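The big table, again

I have been meaning to write about the big table for weeks, and I keep not doing it, mostly because I'm always sitting at it with too much stuff in front of me. You know how it goes. You put down a cup. You put down a bag. Somebody plugs something in, and then somebody else plugs something into that, and by lunch there's a nest of black cable that none of us will admit to owning.

We moved into the Denport room in December, and I swore then that the table would stay clear. It's such a nice table! Long and oval, wood-grain top, big enough that you can spread out a whole project and still have a place to eat a sandwich (not that we eat sandwiches there, Arben, I have seen the crumbs). I gave the clear table 28 days. It lasted 2.
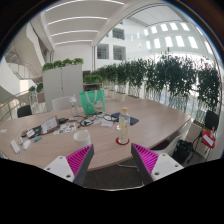

My first idea was zones. Drinks at one end, papers at the other, chargers in the middle where the cords could reach. I even drew it on the back of an invoice – number 3327, which I then needed and couldn't find for a week. Zones don't work when people sit wherever they like, and a water bottle goes wherever its person goes.

The round red coasters were my second idea, and I'm still a fan. I got them from Laryea, the little housewares place near the bus stop, and they're bright enough that people do use them. Well, sometimes. I like that you can spot one from the doorway even when the table is a mess.

Then there's the green tote bag, with the white handles and the cartoon on it. I've decided it's the best storage we have. It stands up by itself, which is more than I can say for the fancy Climel organizer I paid for, and at the end of the day you can sweep a whole pile of small things into it and deal with them tomorrow. Or Monday.
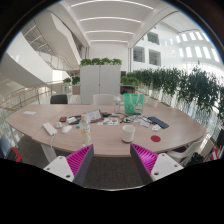 Page last changed: Thursday, July 2, 2020

Arben Grgić read the first version of this and told me I was being unfair about the cables. His view is that a cable put away is a cable you can't find, so they should live on the table, all of them, forever. We have compromised on a shoebox. It's from a pair of Jelum sandals and it holds about 5 chargers if you wind them up tight, and I've written CHARGERS on the lid in fat marker.

Loose papers are next. I'm thinking one clipboard per person, and anything that isn't clipped by Friday afternoon goes in the recycling. Stickers and little cards get an envelope. If you have a better system for stickers, please leave me a comment, I've got way too many and I'm not giving any up.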